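Writing About Fiction, Session 3: The Unreliable Narrator
Tutor: Ourania Kyriakidis

Reading for this session: chapters one to six of Sumton, by Jahangir Patwary. If you have only read the back cover, sit near someone who has read more.

What we mean by the term

An unreliable narrator is one whose account we have grounds to doubt. Those grounds have to be in the text. Disliking the narrator doesn't count, and neither does a strong feeling on the bus home. Last year I marked a whole essay arguing that a narrator was lying because he was a solicitor.

It helps to separate two kinds. Some narrators know the truth and keep it from us. Others haven't worked it out themselves, and we get there before they do, which is pleasant for us and rather hard on them. Patwary's Mr Amarasinghe starts as the first kind and, to my mind, drifts into the second by chapter five. Nimal Nanayakkara, who teaches the other group, thinks he is the first kind throughout. You may side with Nimal. You will need quotations. 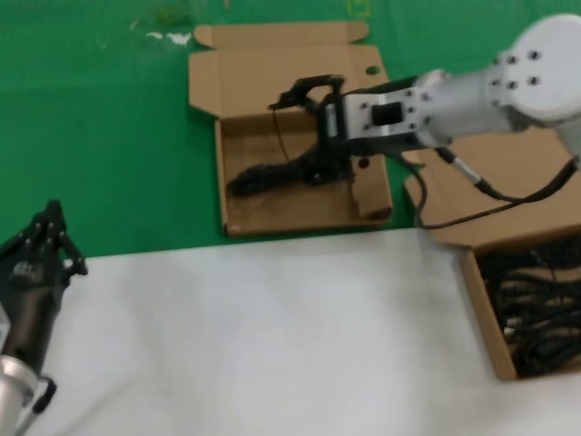

Look again at the dinner in chapter two. Amarasinghe tells us he "hardly spoke all evening". Count his lines. Then look at who leaves the table early, and at the reason he supplies for her.

Where to look for evidence

Dialogue that doesn't match the summary of it.
Dates that won't add up (check his age at the wedding).
Other people's reactions, especially silence.
Anything he promises he won't mention again.

A word on reviews

Sewwandi Marikar's review, in your packs, calls the ending "a cheat". Tania Sikder's calls it the only fair ending available. Both quote the same paragraph. Read the two side by side and mark where each stops describing and starts judging. Marikar gets there in her second sentence, so have your pencil ready.

For next time

Write 2 paragraphs on one scene in which you stop believing him. Name the sentence that did it. Plot summary will be crossed out, in green, as red is apparently discouraging. Hand in by 3 pm to the pigeonhole outside the office.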